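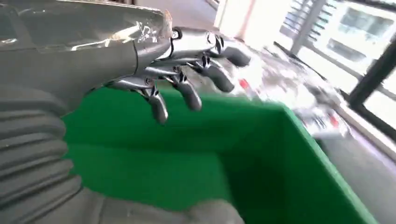

Kaede Tsuchiya wants to talk about the cables first. Not the software, not the price. The cables.

"Everyone asks how clever it is," she says. "I get that. But the thing that'll stop your shift is a tendon going slack, so ask me about tendons."

Tsuchiya runs the rental side at Briren, which since December has been offering its four-fingered hand and arm on a monthly plan to small packing and sorting firms. Before that you bought it outright or you went without. Most went without. We spoke in the Dralstead office at half past eight in the morning, her on a second coffee, me with a recorder that died after ten minutes, so some of what follows is from notes.

The plan, then. Minimum term two months. Arm, hand, wrist camera, bellows sleeve, a day of setup and a person on the phone. Bins you supply yourself. Any colour?

"Any colour. Matt is better than shiny. A plain bright floor is lovely, green's fine, the camera likes something that doesn't look like the goods. What I don't want is somebody's old grey crate with six labels stuck in the bottom."

And shiny goods? Long breath. "Shiny goods are hard. Put that in. Anything with a mirror finish under a big window, you will get missed picks. Pull a blind down, it gets better. I'd rather they heard it from me than found out in week one."

She's blunt about speed as well. A trained person is quicker on mixed items and she doesn't see that changing this year. What the hand does is carry on through the dull part of the afternoon.

Sota Arai is on the other end of it. He manages returns at Pētersons, a mail order kitchenware firm, and they have had one of the hands since the first month of the scheme. On the phone from the warehouse, a lot of beeping behind him.

"We had a gripper before. Two flat jaws. Great for boxes, hopeless with a ladle," he says. "With fingers you can sort of hook things. First week it hooked everything, mind, including the side of the bin."

He keeps a log. In the last full week before we spoke it had 1,019 picks in it, and 26 of those needed a person to step in. Was he happy with that? "Happy enough. I'd like it lower. Most were small things lying flat - teaspoons, lids. It can't get a fingertip under."

Complaints? He has a list ready. The setup day overran into the evening. The manual has a page missing where the sleeve is meant to be explained, and he put his on back to front. The fingertip pads wear and are not in the monthly price, which he thinks is cheeky.

I put the pads to Tsuchiya. She doesn't argue much. "He's right that it should be clearer on the quote. We're redoing the quote. Whether they go into the price, I can't promise, people use them at very diffrent rates." The missing page she hadn't heard about. She wrote it down.

Rival kit: Grumemar does a suction head for less money and Arai looked at it. Fine for flat packs, he says, no use for a whisk. Tsuchiya, asked the same, says if your stuff is all boxes go and get suction, she'll tell you so on the phone.

Would he renew? "Yes. Another two months, then see. If they sort the teaspoons I'll have a second one."

Tsuchiya on teaspoons: "We're working on it. A thinner pad is being tested at the moment. I've no date for you, so please dont print one."

Enquiries go through the Dralstead office, mornings are best. Ask for the full quote with pads listed seperately.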